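May, evening

Open day at Dolico, out past the Midley turning. Kalliopi Nikolaidis had put my name on the list, so I went in with the 2 o'clock group. Coffee first, then a talk, then the robot table, which was the part I wanted to see.

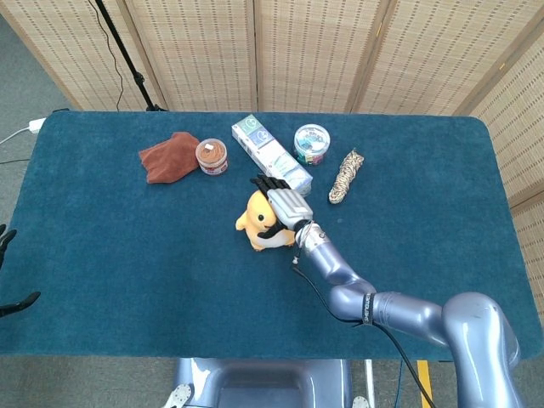
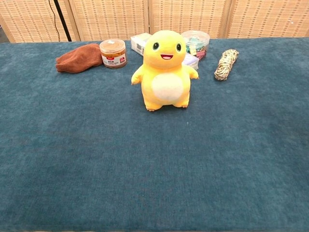
A yellow soft toy on the blue-green cloth, with the towel and the rope further back.

The robot table

The hand has black fingers and a ribbed grey back. I had expected something more like a pair of tongs. The man from Triltex who was running it spoke quietly and I missed half of what he said, but I did get that the arm had been on site for 7 weeks and that they had done 120 practice runs on soft things alone. Soft things are harder than tins, he said. A towel never lies the same way twice.

A woman next to me asked about the rope and he said they were still working on rope.

I asked what happens if it squeezes too hard. He said there is a limit set in the software and they change it for each kind of object. I would have liked to hear more on that, but the next group was already waiting in the corridor — we only had 5 minutes over our slot as it was.

Other rooms

Liapis had a stand upstairs with conveyor parts and a great many leaflets. I took two and left one on the bus. There was also a packing line, switched off, with a poster in front of it saying it could do 80 boxes an hour.

Kalliopi found me by the stairs and wanted to know if it was worth the trip. I said yes. She is going to send me the slides from the talk.

Home by six. Feet sore. Must ring the dentist tomorrow, and ask Kalliopi whether they take people on for the summer.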